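Kestell Table Covers, Vine and Flower Print
Wipe-clean cloth by the yard or cut to size
Sold by Trultholm Household. Page text and testing notes by Margareta Stoica.

We stock one maker's printed table covers, and it took us most of a year to agree to it. Every supplier of wipe-clean cloth says theirs won't crease, stain, curl or smell. We have bought enough of it to doubt all four.

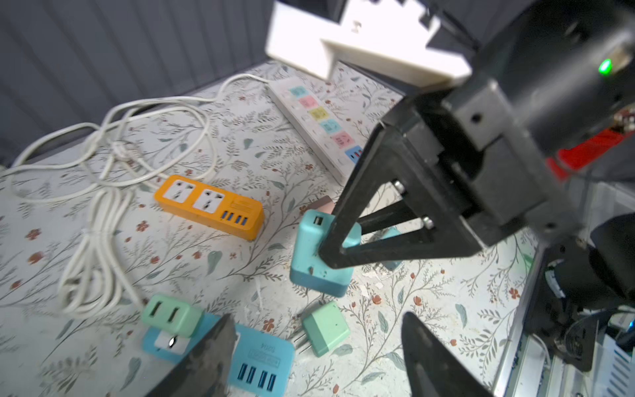
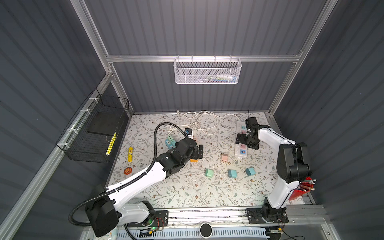

Floral patterns on the table.

What the maker claims, and what we think

"Lies flat straight from the package." No. Ours came folded and held its fold lines for nine days on a kitchen table. A hair dryer on low, moved along the back of the cloth, got most of them out. If creases bother you, pay the extra for a rolled piece. It ships in a tube and costs more to send, and we don't make anything on the difference.

"Stain resistant." Depends what you spill. Coffee, tomato sauce and cooking oil came off with dish soap. Turmeric left a yellow patch that is still there. Ballpoint ink wiped off if we got to it within the hour and stayed put if we didn't. Nothing we tried took out permanent marker without taking some print with it.

"Heat safe." The maker's sheet doesn't give a temperature, and we asked twice. Treat it as not heat safe. A mug is fine. A pan straight off the stove is not.

"Odor free." It smelled like a new shower curtain for the first week. Faster outdoors.

Wear

Lenuța Grecu in our returns department wiped one sample 800 times with a damp sponge and a drop of soap. The print looked the same to her at the end, though she did find a slight dullness where the sponge changed direction. Muammer Yurt repeated it with the green scrubbing side and quit at 291, by which point the flowers were going. Use the soft side.

The maker's own figure is 917 wipes "without visible change." We don't know what they wiped it with, and the sheet doesn't say.

Sizing

Measure the table, then add the drop you want on both sides. People forget the second side and we get the cloth back. We can't resell cut pieces, so cut orders are final. Uncut yardage can come back within a month if it hasn't been used.

The edges are raw. They don't fray, but they don't look finished either. Bias tape works if you have a machine and a walking foot. Thư Nghiêm hemmed one with a regular foot and says never again.

Compared with Bucur

The Bucur cloth is thicker and hides a scratched table better. It also costs nearly twice as much, and its corners stick out stiffly for months. We dropped it in March. If you have small kids who pull on corners, you may still prefer it, and other shops carry it.

In stock: around 604 yards, one print only. The maker keeps promising a plain version.

Questions about cutting go to Faith Swai at the order desk, mornings before eleven.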